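Comment lancer un apéro-projets dans une petite ville (et le faire durer plus de deux mois)

Publié le 20 juillet 2025 par l'équipe Largate

On nous écrit souvent pour nous demander comment monter chez soi une rencontre entre gens qui bricolent du numérique, qui créent leur boîte ou qui aimeraient bien s'y mettre. À Arulville, on s'est lancés sans trop savoir où on allait, un mois d'octobre pluvieux, avec 19 personnes et beaucoup trop de chips. Depuis, on a fait pas mal d'erreurs, et voilà comment on s'y prendrait si c'était à refaire !

Avant de chercher une salle

Commencez par parler aux gens. On sait bien que c'est moins amusant que de dessiner un logo (on y a passé trois soirées, sur ce logo), mais prenez deux semaines pour boire des cafés avec des développeurs, des graphistes, des artisans qui vendent en ligne, la personne qui tient l'espace de coworking. Demandez-leur ce qu'ils aimeraient montrer, et surtout à quelle heure ils peuvent se libérer. Chez nous, 19 heures était impossible pour les parents. On a décalé à 20 h 15 et on a vu arriver des visages tout neufs.

Notez les réponses quelque part, même dans un tableau très moche. Vous y reviendrez quand il faudra trouver des intervenants.

Trouver le lieu

Une médiathèque, une arrière-salle de café, un atelier partagé, la cantine d'une entreprise : tout se discute. Nos premières soirées se sont tenues chez Estex, qui nous prêtait sa salle de pause contre la promesse de la rendre propre. Posez trois questions dès la visite : qui ferme, où sont les prises, et est-ce que le wifi tient quand tout le monde se connecte. Pour la troisième, ne croyez personne sur parole et venez essayer avec quelques amis et leurs ordinateurs.
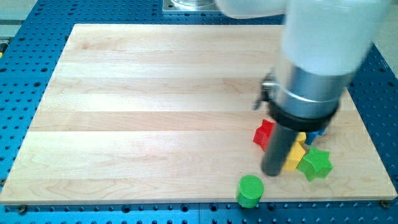
Côté mobilier, ne vous compliquez pas la vie. Des chaises en arc de cercle, un écran, un coin pour poser les verres, et vous voilà équipés. Gardez de la place au fond pour les gens qui préfèrent rester debout, il y en a toujours, et ce sont souvent eux qui lancent les meilleures conversations après les présentations.

Le déroulé de la soirée

Nous avons fini par adopter ce format, que vous adapterez à votre goût :

Accueil et premiers verres, une petite demi-heure.
Deux présentations de 15 minutes chacune, questions comprises.
Le tour des annonces : chacun peut dire en une phrase ce qu'il cherche ou ce qu'il propose.
Discussion libre jusqu'à la fermeture.

Tenez les 15 minutes, vraiment. On a longtemps laissé filer par politesse, et on a vu des gens très gentils regarder leur manteau. Prévenez les intervenants à l'avance, mettez-vous au premier rang et faites un signe quand il reste deux minutes.

L'argent

Une soirée nous coûte 80 euros, boissons et grignotage compris. La première année, on passait le chapeau. Ensuite, Degefa a accepté de payer le buffet en échange d'un mot de remerciement au début et de son nom sur l'annonce. Si vous démarchez une entreprise, écrivez court, donnez le montant exact et dites ce que vous ne ferez pas (chez nous, pas de démonstration commerciale, pas de fichier d'adresses transmis).

Faire revenir les gens

Choisissez une date fixe dans le mois et n'y touchez plus. Envoyez un message une semaine avant, un autre la veille, et un petit compte rendu après avec les liens des présentations. Notre liste compte aujourd'hui 267 inscrits, alors que la salle n'en accueillerait pas la moitié, et c'est très bien ainsi : beaucoup nous lisent de loin et passent une fois de temps en temps.

Et puis allez saluer les nouveaux dès la porte ! Un prénom, une question sur ce qui les amène, une présentation à quelqu'un qui travaille sur un sujet voisin. Si vous vous lancez dans votre coin, écrivez-nous par le formulaire de contact, on vous enverra notre modèle d'annonce et la liste de courses.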